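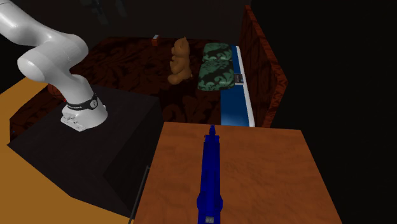 Hiwot reckons I should have asked about the salary before the second interview, and she's probably right, but I was so pleased to be asked back at all that it went clean out of my head. She said so on the phone last night, quite kindly, while I was eating toast over the sink.

So, the Omex job. I wrote in March that I'd sent off an application and wasn't going to think about it any more, and then of course I thought about it every morning on the bus and most of the evening too. The first interview was a video call with Dima Farah, who would have been my manager, and I came off it feeling ten feet tall. We talked for far longer than we were meant to (mostly about rotas, which I could talk about until the cows come home). The second was in person, with three of them across a table and a jug of water I was too nervous to pour from.

They offered it to me! I had the email at twenty to five and read it in the stairwell at work. Then I got to the bottom and saw that it paid 3,000 a year less than I earn now, and the train would be another 66 pounds a week on top. I did the sums on the back of an envelope, then again on my phone in case the envelope was wrong.

I asked for more. I've never done that in my life, my hands were shaking, and I'd practised the sentence on Asnakech so many times that she started saying it back to me over lunch. They came up by 700, and were very nice about it, and that was as far as they could go.

I said no on the phone at 9 in the morning and then had a little cry in the car park, which surprised me. I'd already picked out which mug I was going to take, you see. I'd worked out where I would buy my lunch.

Anyway, I've got another form half filled in, for a place called Eltedo, and it wants 7 examples of "working under pressure", each with a date. I've managed two so far and one of them is my sister's wedding. Hiwot says to ring them and ask what it pays before I write another word, so I'm going to do that once I've had a cup of tea.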